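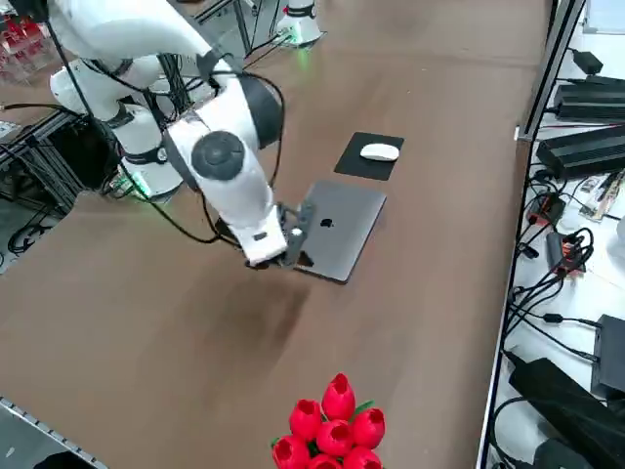
보도자료
배포일: 2018년 12월 1일
배포 즉시 보도 가능

프론다브톤(Prondavton), 공용 책상 정리 지침 ‘비워 두는 책상’ 전 사업장 확대 시행
노트북·마우스·마우스패드 배치 기준 마련, 개인 물품과 꽃 장식 규정도 정비

사무 공간 운영 기업 프론다브톤은 공용 책상의 사용과 정리에 관한 내부 지침 ‘비워 두는 책상’을 개정하고, 이를 전 사업장에 확대 시행한다고 밝혔다. 개정 지침은 지난 9월부터 사업장 2곳에서 시범 적용되었으며, 이용자 의견을 반영하여 최종안이 확정되었다.

프론다브톤의 공용 업무 공간은 긴 목재 상판의 책상을 여러 이용자가 시간대별로 나누어 쓰는 방식으로 운영되고 있다. 지정 좌석이 없는 만큼 앞선 이용자가 남긴 물품과 전선, 음료 자국 등이 다음 이용자에게 그대로 넘어가는 경우가 적지 않았다. 회사는 시범 운영에 앞서 접수된 이용 의견 1492건을 검토하였으며, 이 가운데 책상 위 물품의 위치와 정리 상태에 관한 의견이 가장 큰 비중을 차지하였다고 설명했다.

개정 지침은 책상 위에 상시 둘 수 있는 업무 물품을 노트북, 마우스, 마우스패드의 세 가지로 정하고 있다. 그 밖의 서류와 필기구, 충전기, 개인 컵 등은 사용 중에만 상판에 둘 수 있으며, 자리를 마칠 때에는 개인 보관함 또는 공용 선반으로 옮겨야 한다.

노트북에 관한 기준은 다음과 같다. 60분 이상 자리를 비우는 경우 노트북은 덮개를 완전히 닫아 상판에 평평하게 놓는다. 닫은 노트북 위에는 서류나 컵을 포함한 어떠한 물품도 올려놓지 않는다. 책상 모서리에 걸쳐 두거나 세워 두는 방식도 허용되지 않는다. 종전 지침에 있던 ‘상판 모서리와 나란히 둘 것’이라는 조항은 이번 개정에서 삭제되었다. 시범 운영 기간 중 이용자의 자세와 주로 쓰는 손에 따라 기기를 비스듬히 두는 편이 편하다는 의견이 다수 제출되었고, 회사는 각도까지 규정할 필요는 없다고 판단하였다.

마우스는 무선 제품의 사용을 권장하며, 사용 후에는 반드시 마우스패드 위에 올려 둔다. 마우스패드는 짙은 단색의 사각형 제품으로 통일하되, 상판에 접착하거나 고정하지 않는다. 청소 담당자는 하루 1회 패드를 들어 올려 아래쪽 상판까지 닦고, 패드 표면은 별도의 마른 천으로 관리한다. 패드의 교체와 공급은 사무용품 협력사인 이르닉스(Irnix)가 맡는다.

목재 상판의 관리 기준도 함께 마련되었다. 물기가 많은 걸레와 연마 성분이 있는 세제는 사용할 수 없고, 잘 짠 천으로 나뭇결을 따라 닦은 뒤 마른 천으로 마무리하도록 하였다. 음료를 쏟은 경우 이용자가 즉시 닦아 내는 것을 원칙으로 하며, 얼룩이 남은 때에는 관리 창구에 알려야 한다. 상판 보수는 목재 가구 전문 업체 슈탸스트니(Šťastný)에 위탁한다.

책상 주변의 장식에 관한 조항은 이번에 신설되었다. 공용 공간의 꽃은 조화를 사용하는 것을 기본으로 하고, 업무 물품과 겹치지 않도록 책상 가장자리 쪽에 배치한다. 조화의 종류와 색상은 사업장별로 정할 수 있으며, 시범 사업장에서는 붉은 튤립 조화가 채택되었다. 회사는 생화의 경우 꽃병의 물이 목재와 전자기기에 영향을 줄 우려가 있고, 일부 이용자가 꽃가루로 인한 불편을 호소한 점을 고려하였다고 밝혔다. 조화는 월 1회 먼지를 제거하고, 변색되거나 형태가 상한 것은 교체한다.

분실과 방치 물품에 관한 절차도 구체화되었다. 운영 종료 후 책상 위에 남아 있는 노트북은 담당자가 닫힌 상태 그대로 보관실로 옮기고, 발견 위치와 시각을 기록한다. 담당자는 어떠한 경우에도 기기를 열거나 전원을 켤 수 없다. 보관된 기기는 이용자 본인 확인을 거쳐 반환하며, 그 밖의 개인 물품은 3주간 보관한 뒤 별도 공지를 거쳐 처리한다.

루브나 라홀루(Loubna Lahlou) 프론다브톤 공간운영본부장은 “공용 책상은 앞사람이 어떤 상태로 두고 갔느냐에 따라 하루의 시작이 달라지는 공간”이라며 “이용자가 외우기 어려운 규칙은 과감히 덜어 내고, 모두가 지킬 수 있는 최소한의 기준을 남기고자 하였다”고 말했다. 이어 “노트북을 닫고 마우스를 패드에 올려 두는 일은 잠깐이면 되지만, 이를 모두가 함께 할 때 공간 전체의 인상이 바뀐다”고 덧붙였다.

회사는 지침 시행에 맞추어 각 사업장에 안내문을 비치하고, 신규 이용자를 대상으로 짧은 현장 안내를 실시할 예정이다. 안내문은 책상마다 붙이지 않고 출입구와 공용 선반 옆에만 게시한다. 위반에 대한 별도의 벌칙은 두지 않으며, 정리가 반복적으로 이루어지지 않는 좌석에 대해서는 담당자가 이용자에게 개별적으로 안내한다.

아울러 프론다브톤은 수납 가구 브랜드 보부마노(Bovumano)와 공용 선반 및 개인 보관함의 개선을 협의하고 있다. 닫은 노트북을 눕혀서 넣을 수 있는 깊이의 칸과, 충전기 및 전선을 따로 보관할 수 있는 얕은 서랍이 주요 검토 대상이다. 설치 일정과 대상 사업장은 협의가 끝나는 대로 별도로 발표한다.

개정 지침의 전문은 각 사업장 관리 창구에서 열람할 수 있다. 지침에 관한 의견은 창구에 비치된 서식으로 제출할 수 있으며, 접수된 의견은 다음 개정 시 검토 자료로 활용된다.

프론다브톤 소개
프론다브톤은 공용 업무 공간의 설계와 운영, 가구 및 비품 관리를 주요 사업으로 하는 기업이다. 좌석을 함께 쓰는 사무 환경에 적합한 관리 기준을 마련하고, 이를 자사 사업장에 적용하고 있다.

보도 관련 문의
프론다브톤 공간운영본부 홍보 담당

끝.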